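Residents' Board – Building Care and Storage
Topic: Linen cabinet directly beside the air conditioner – acceptable or not?

Prolley
Posts: 83
Good morning. I wish to request the views of members on the placement of a linen cabinet in a unit fitted with a wall-mounted air conditioner. The cabinet is tall, narrow and light grey, and it was supplied by Vudham with the apartment. It is used for folded household fabrics only.

My concerns are as follows. The door must be able to open fully without coming near the air conditioner, and the fabrics should not pick up a stale smell during the months in which the unit runs every evening. I would also like to remove some old adhesive from the cabinet without damaging the finish. The photograph shows the cabinet open. 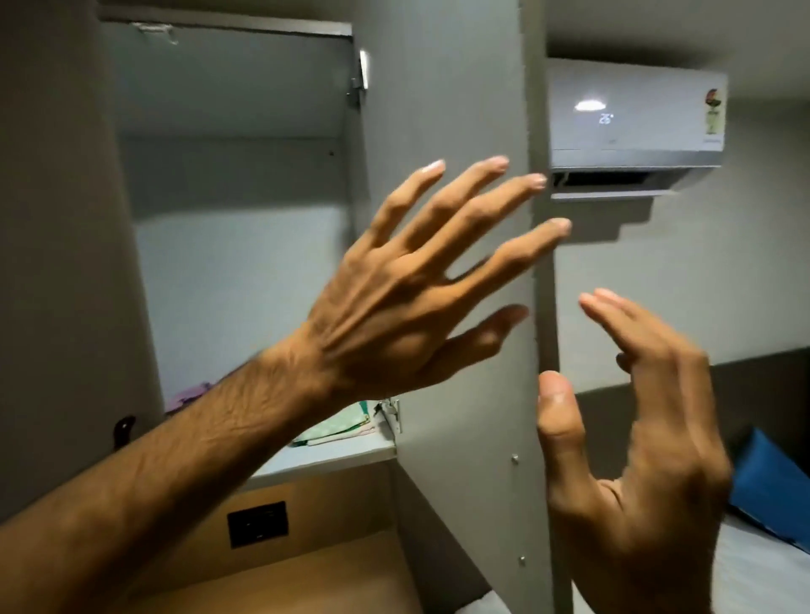
Linen cabinet with door open, air conditioner at upper right.

I have held the tenancy for 14 months and would prefer to settle the matter before the inspection in March. Members with the same cabinet are kindly asked to state how theirs is arranged.

Skoryk
Thank you for the clear statement of the question. In my view the position is acceptable, provided that the door does not touch the air conditioner at any point of its swing. Please open it slowly by hand and stop at the first resistance. If the clearance is small, a door stop is a sensible purchase.

With regard to the smell, I would advise against storing fabrics straight from the dryer. They should be left out until they are fully cool. I follow this practice in my own unit and have had no complaint in 2 summers.

Drakby
I must respectfully disagree with the previous member. A cabinet for linens should not stand beside an air conditioner at all. The filter has to be taken out for cleaning, and a tall door in the way makes that work awkward. The correct course is to write to Vudham and ask that the cabinet be moved to the opposite wall.

Skoryk
The cabinets in our building are fixed to the wall. Moving one would require a work order and repair of the holes left behind. I do not consider that proportionate when a door can simply be closed before the filter is cleaned.

Drakby
That may be so in your building. The member who opened this topic has not said whether the cabinet is fixed. I maintain that the request should at least be made in writing, so that it is on record before the inspection.

Prolley
I am grateful to both members. To answer the point raised – the cabinet is fixed, and I do not intend to request its removal. I would still welcome advice on the tape residue under the top edge of the opening.

Skoryk
Warm water with a little dish soap, applied with a soft cloth and left for several minutes, should be tried first. Please do not use a metal scraper. If the residue remains, a small amount of cooking oil will often loosen it, after which the surface must be washed again. Keep the folded items out of the cabinet until it has dried.

Drakby
On the matter of the residue I have no objection to the method described. I would add that the hinge screws should be checked for tightness on the same occasion. A tall door that has dropped even slightly will swing differently, and the clearance should be measured again afterward.

Prolley
Noted with thanks. I will clean the upper edge this month, check both hinges and report the clearance in this topic.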